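List: domestic-manipulation-practice
Subject: Re: [practice] Draft 2, clause 6: soft goods on upholstered furniture
From: Bolanach site, test procedures

Comments on clause 6 inline. I have trimmed the quoted message to the parts I am answering.

On Sunday the Keltport editors wrote:

> 6.1 The start state for a soft goods task shall be described in
> writing before the episode begins. "Cloth on sofa" is sufficient.

Not sufficient for us. Two operators reading "cloth on sofa" will produce two different start states, and the episodes can't be compared afterward. Proposed text:

"6.1 The start state shall name each movable item on the furniture, the item it rests on, and whether the item is flat, folded, bunched or draped. Items that are not part of the task shall be named as well and marked 'leave in place'."

The last sentence matters for throw pillows. At Omham and at our site we have both had reviewers fail an episode over a pillow that had shifted, while other reviewers passed the same thing. If the pillow is marked, the reviewer has something to check against.

> 6.2 Where two arms hold the same cloth, the gripping force shall
> not exceed the limit for single-arm handling.

Agree with the intent. The wording leaves out the case where one gripper holds the cloth and the other only presses on it, or on whatever is underneath. Those are different contacts and the log should tell them apart. I would add:

"Contact shall be recorded for each gripper separately as 'grasp' or 'press', together with the item contacted."

We have been doing this in the Bolanach logs since April. It adds one field per arm. Labeling time went up slightly in the first week and then came back down.

> 6.3 Finger pads shall be inspected daily.

Daily is too coarse for a site that runs two shifts and too strict for one that runs a few episodes a week. We inspect by cycle count, with a limit of 3,000 closures on fabric, and at the start of any session on leather regardless of count. A worn pad edge will mark leather well before it does anything visible to a towel. Please allow either method, provided the site writes down which one it uses.

> 6.4 The work area shall be clear of cables.

No tethered unit can comply with this. Suggest:

"6.4 Cables shall be routed on the side away from the direction of travel and shall not pass under the base. Slack on carpet shall be checked before each episode."

Brøndum raised the same point against Draft 1 and I don't see a disposition for it in the comment table. Could the editors add one, even if the answer is "rejected"?

> 6.5 Adjacent furniture should be removed where practical.

I would delete this. The purpose of the home layouts is that there is adjacent furniture. A side table next to an armrest is a normal condition, and the elbow clearance it forces on the near arm is something we want in the data. What we do need is a keep-out volume around it. Our set of 1,725 reviewed episodes includes 31 stopped for entry into a keep-out volume, and most of those were elbow entries during retraction, with the gripper well clear. The draft only defines keep-out for the end effector. Proposed text:

"6.5 Keep-out volumes shall be defined for adjacent furniture and for anything placed on it, and shall be enforced for every link of the arm."

"Anything placed on it" should be measured as set up that day. We had a volume drawn to the tabletop height and left that way after a basket was put on the table. The planner treated the space above the tabletop as free.

> 6.6 The end state shall be assessed by the operator.

Assessment by the operator alone is weak. Ours is done by a second person from the recorded head view, without access to the operator's notes, and the two results are stored side by side. Where they disagree, neither is overwritten. I don't insist on this as a "shall", but it should be at least a "should".

One editorial point. The draft uses "towel", "cloth" and "throw" for what looks like the same class of item. Please choose "cloth" and define it once in clause 3. "Cushion" and "pillow" have the same problem, and there it affects results, as a cushion under a cloth is often a support surface and a pillow on the backrest usually isn't.

I have no comments on clause 7. Clause 8 depends on how 6.2 is settled, so I will hold those until the next draft is out.
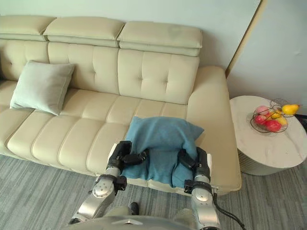 If the editors want the changes above as a marked-up file against Draft 2, I can send one to the list. Otherwise please treat this message as the Bolanach comments on clause 6.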